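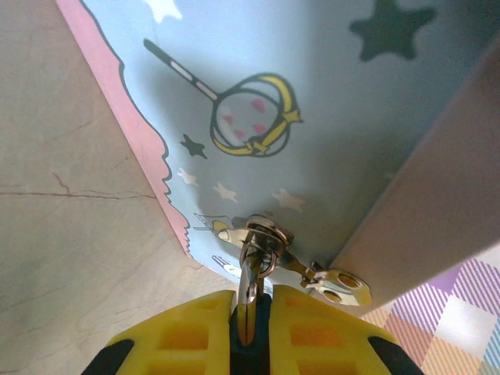
**R. Adebisi**
Registrar, Ustow Toy Library

**To:** Oka Lending Collections list
**Subject:** Re: Keys for lockable boxes - one ring or separate?
**Date:** January 2018

Dear colleagues,

Thank you to the member library that raised the matter of keys. Several replies reached this office directly, and I have been asked to answer on the list so that the guidance is available to everyone. The original message is quoted in part.

> Our branch has taken in a number of small lockable boxes and chests with
> printed lids, mostly from household donations. They are popular with
> children between five and nine. The difficulty is with the keys. We have
> tried keeping them in an envelope at the desk, and we have tried sending
> them out taped to the underside of the box. Neither has worked well. The
> tape leaves a residue on the printed surface and the envelopes are
> misfiled.
>
> Does any other member put the key on a ring and issue it with the box?
> If so, how is it recorded? We would also like to know whether members
> remove the lock when a key is lost, or withdraw the item.

The Ustow collection stands at 1065 catalogued items, of which 50 are supplied with a key. Our practice is to keep the key on a metal ring with a swivel clasp and to issue it as a listed part of the item. The light blue box with the stars and the wand is handled in this way. A key of this size is easily mislaid when it travels alone, and the ring gives a child something larger to hold.

I will take the questions in turn.

**Recording the key**

The key is entered in the parts field of the catalog record, and the ring and clasp are entered together on the line below it. Members who still use the older Prometti cards should write the key on the front of the card, above the loan stamps. In September we found that staff were checking only what was printed on the front, and keys noted on the back were being missed at return.

We do not put the catalog number on the key itself. Where a tag is needed, it is attached to the ring and carries the item number only. Please do not add the name of the borrower or the title of the toy.

**Printed surfaces**

No tape, adhesive putty or adhesive label should be placed on a printed panel. This applies to the lid, the sides and the base. The printing on many of these boxes is thin, and pale figures such as cream or white stars show a mark sooner than the darker areas. If the item number must be on the box, it goes inside, on the floor of the compartment, in soft pencil or on a paper slip.

Metal rings can also scuff the print near the lock, particularly when the key is left in place and the ring hangs against the panel. For that reason the key is taken out before the box is shelved. During loan this cannot be controlled, and light rubbing near the lock is accepted as ordinary wear. It is not charged.

Residue from earlier tape may be reduced with a barely damp cotton cloth. Solvents are not to be used, including the citrus products that some members have recommended on this list. We lost part of a pink border on one of our own lids that way and do not intend to repeat the exercise.

**Checking at return**

The lock is tested at every return, with the lid closed, by the person who receives the item. The test consists of 2 steps. The key is turned to the locked position and the lid is lifted gently to confirm that it holds. The key is then turned back and the lid opened fully. If the key is stiff, it should not be forced; set the item aside with a yellow slip and leave the key beside it. A small amount of dry graphite is normally sufficient. Oil collects dust and will stain a lining.

Small fittings should be looked at over a plain, light surface with raised sides wherever one can be arranged. A dropped ring or screw is then found without difficulty. Members with a carpeted returns area may wish to use a shallow tray.

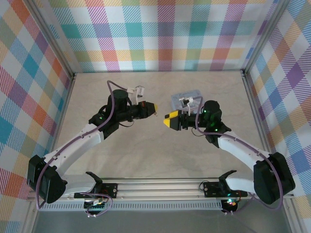 *Ustow: pale tabletop with checkered panels on three sides.*

A question was also raised off the list about patterned backdrops. A busy check is suitable behind an item and at its sides, but we advise a quiet surface underneath. Small metal parts are difficult to pick out against a print. The faint veining of a marble-effect top has not caused trouble in our experience.

**Lost keys**

An item is not withdrawn for want of a key. The box is issued unlocked, the key line in the record is changed to "not supplied," and a note is added to the loan slip so that the next family is aware of it. We do not remove the lock, as the holes left behind have sharp edges and the panel is weakened.

Before an item is issued in this condition, please confirm that it cannot be locked by accident. Some catches engage when the lid is dropped. Where that is the case, the catch must be held back or the box kept in the workroom until a key is found - there is no exception for short loans.

Many inexpensive boxes share a small number of key patterns. We hold a tin of spare keys, and members are welcome to send a tracing of the keyhole and the depth of the lock in millimeters. A photograph is less useful than a tracing. We cannot undertake to cut keys.

**Rings and clasps**

The office has purchased 300 plain rings with swivel clasps for distribution to member libraries. Requests should be sent to the registrar's address and should state the number of lockable items in the collection. Rings will be sent with the regular van and no charge will be made. Split rings already in use need not be replaced unless they have opened or the plating has begun to flake.

Items intended for children under three are outside this guidance. Keys, rings and clasps are not issued with those items in any circumstances.

Corrections to the parts field may be made locally and do not need to be reported. Changes to the item number do.

R. Adebisi
Registrar

--
Oka Lending Collections list. Replies go to all subscribers. To contact the registrar alone, please change the address line before sending.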